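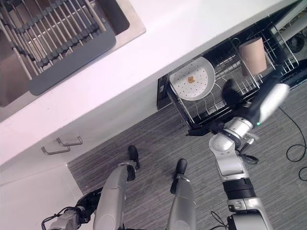

So I finally got to see Sillen on Saturday, and my ears are still ringing as I type this. I've been going on about them to anyone who'll listen since I picked up their Clovgate EP from a merch table (nine quid, best money I've spent all year), and when they added a date at Hadthorpe Social Club I bought a ticket before I'd even checked the trains.

Doors were at seven and the place holds 700, and it was rammed by the time the support came on. They were called Vrettos, a two-piece, just drums and a very cross-sounding bass through what must have been every pedal in the shop. I'd never heard of them and now I want a T-shirt. The last song went on a bit, but the drummer was grinning so much I forgave them.
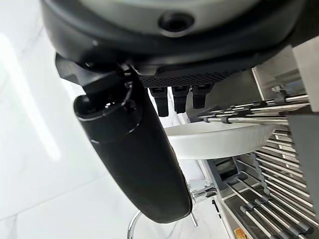 Then Sillen came on with no hello or anything and went straight into the slow one from side two, which is a brave way to open! The sound was muddy for the first couple of songs (you couldn't hear the keys at all where I was, over by the bar) but somebody sorted it out and after that it was gorgeous. They played 12 songs, three of them new. One has a sort of shouty round at the end where the whole band sings over each other, and I've had it in my head all through work today.

No "Clovgate" itself, which I'm a bit sulky about. I had to leg it during the encore for the 10.59, so if they played it after I left, please don't tell me.

They're back up this way in November and I've already booked the day off.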